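生活整理学入門　第4回　配布資料
「箱にまとめて入っているもの」をどう分けるか
担当:Ulla Sjöberg

前回は引き出しの話で時間をすっかり使ってしまい、最後のほうは駆け足になってしまいました。質問の紙をたくさんいただいたのに、授業中にお返事できたのはほんの少しでしたね。今回の資料の後半に、いくつかまとめて書いておきましたので、帰りの電車の中ででもゆっくり読んでください。

今日のテーマは、おもちゃと日用品がひとつの入れ物に混ざっている状態です。どこの家にもあると思います。玄関の脇、洗面所の床、居間のソファの横。名前のない箱がいつのまにか置かれて、とりあえずの物が入り、とりあえずのまま季節がひとつ過ぎていく。私の家にも三つほどありまして、そのうちのひとつには、もう小学校を出た息子の積み木と、なぜか洗濯ばさみが一緒に入っていました。

1.混ざった箱は悪い箱か

はじめに申し上げておきたいのですが、混ざっている箱を見て、すぐに「だらしない」と決めつけないでください。物が混ざるのには、たいてい暮らしの動きが関係しています。子どもをお風呂に入れて、髪をとかして、ぬいぐるみを抱かせて寝かせる。この一続きの時間に使った物を、手近な入れ物にまとめて入れれば、ブラシとぬいぐるみは同じ箱に入ります。使った人の側から見れば、それなりに筋の通った片づけなのです。

Yolanda Quinteroさんが以前、Borkevsideの集合住宅で聞き取りをしてくださったときの記録に、とても好きな一節があります。あるお母さんが、箱の中身を指して「これは夜の箱です」と答えたというのです。外から見れば雑多な箱でも、その方にとっては「夜」という名前のついた、立派な分類でした。

ですから、仕分けに入る前に、その箱がいつの箱なのか、誰の箱なのかを尋ねることを習慣にしてください。尋ねる相手がいない箱のときは、中身の組み合わせから考えることになります。

2.四つの見分け方

物を分けるときの見方を、この授業では次の四つにしぼっています。もっと細かく分ける流儀もありますが、家庭で毎日続けるなら、このくらいが限度だろうと私は思っています。

(1)素材
布や綿のもの、硬いもの、毛や歯のついたもの。洗い方がそれぞれ違います。

(2)使う人
その人だけが使うものか、家族で共用するものか。肌や髪に触れる道具は、できるだけ個人別にします。

(3)使う場所
洗面所、寝室、居間。迷ったら「最後にどこで使ったか」を優先します。

(4)遊ぶものか、身支度のものか
子どもにとってはこの境目がありません。ブラシも立派なおもちゃになります。分けるのは大人の都合だということを、頭のすみに置いておいてください。

この四つは、順番に使う必要はありません。手に取った物によって、素材が先に気になることもあれば、持ち主が先に気になることもあります。実習では、自分がどれを先に見る癖があるか、意識してみてください。

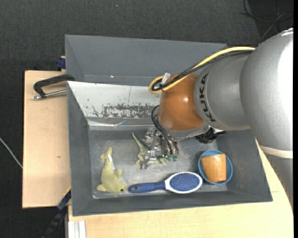

さて、ぬいぐるみと硬いおもちゃを同じ場所に置いてよいかというのは、毎年かならず出る質問です。私の答えは「遊ぶ場所では一緒でよい、しまう場所では分けたほうが楽」です。恐竜やイルカが仲良く並んで遊んでいるところへ、素材が違うから離れなさいと言うのは野暮というものでしょう。ただ、しまうときに布のものを別にしておけば、洗う日にまとめて取り出せますし、硬いおもちゃの角に布が引っかかって傷むことも減ります。

ぬいぐるみを手に取ったら、まず縫い目のあたりに布のラベルがないか探してください。洗濯の表示がついていることがあります。子どもが気にして切ってしまう家も多いので、切る前に表示を書き写しておくと、あとで本当に助かります。Maribel Ríosさんは、書き写した紙を洗濯機の横の壁に貼っているそうで、真似をしたら私もずいぶん楽になりました。

ヘアブラシについては、扱いを少し丁寧にお願いします。からんだ髪をまず取り除き、ぬるま湯に中性洗剤を溶かして、毛先を下にして振り洗いします。クッションつきの台のブラシは、中に水がたまりやすいので、つけ置きはしません。洗ったあとは毛先を下に向けて、風の通るところで乾かしてください。木の柄のものは、柄を湯につけないように。乾ききる前にぬいぐるみの箱へ戻すのだけは、どうかご勘弁を。綿のものは湿気を呼び込みやすく、あとで匂いの相談に来られる方の箱には、よく生乾きの何かが入っています。

3.取り出す順番

混ざった箱から物を取り出すとき、いきなり箱ごとひっくり返す方がいらっしゃいます。気持ちはとてもよくわかりますし、早いのも確かなのですが、この授業ではひとつずつ取り出すやり方をおすすめしています。

上にある物、かさのある物から取ります。たいていはぬいぐるみですね。耳やひれ、しっぽなどの細いところをつまんで引っ張ると縫い目に力がかかりますから、胴を持ってください。次に、長い部分のある硬いおもちゃ。しっぽや脚がほかの物に引っかかっていることがあるので、少し揺らしてから持ち上げます。柄のある道具は柄を持ちます。細かい物は最後に、底をさらうようにして集めます。

Deisy Ccoriさんが去年の8月に受け持ってくださった親子講座では、子どもたちに「取り出した物の名前を言ってから置く」という約束をしてもらいました。これがなかなか良くて、名前を言うあいだに手が止まり、置く場所を考える時間が生まれるのです。大人にも効きますので、少し恥ずかしいかもしれませんが、実習で一度やってみましょう。

4.実習の進め方

二人ひと組になり、箱をひとつ使います。片方が取り出し、もう片方が置き場所を決めます。途中で交代してください。

机の上には「布」「硬いもの」「身支度」「保留」の札を置きます。保留の札は遠慮なく使ってかまいません。ただし、授業の終わりに保留の山だけをもう一度見直して、なぜ迷ったのかを一行ずつ書き残してください。私が読みたいのは、実はこの一行のほうです。

記入用紙はVodotero版を使います。教務の棚、279番の引き出しに入っています。古いUndura版がまだ混ざっているようですが、欄の並びが違うので使わないでください。

5.前回の質問から

「家族が箱に戻してくれません」
箱のふたを外してみてください。それでも戻らなければ、箱の場所が遠いのだと思います。Marleny Ospinaさんのお宅では、箱を居間の真ん中に近い側へ寄せただけで変わったそうです。見た目は少し犠牲になりますけれど。

「金属の箱と布の箱、どちらがよいですか」
金属は拭けるのが何よりありがたく、汚れやすい物に向いています。そのかわり音がしますし、角が気になるお宅もあるでしょう。布は軽くて静かですが、湿った物には向きません。中に入れる物を先に決めてから、箱を選んでください。

「思い出のあるおもちゃが捨てられません」
この授業では捨てる話をほとんどしません。置き場所が決まっていれば、持っていてよいのです。詳しくは第9回で扱います。

課題
ご自宅か実家の混ざった箱をひとつ選び、箱に名前をつけてください(先ほどの「夜の箱」のように)。そのうえで、四つの見方のどれで分けたかを用紙一枚にまとめます。箱の中身を全部書き出す必要はありません。提出は2018年11月11日まで、411研究室の前の青い箱へお願いします。

次回はCorreaの収納棚を使って、高さの話をします。背伸びをしたりしゃがんだりしますので、動きやすい服でいらしてください。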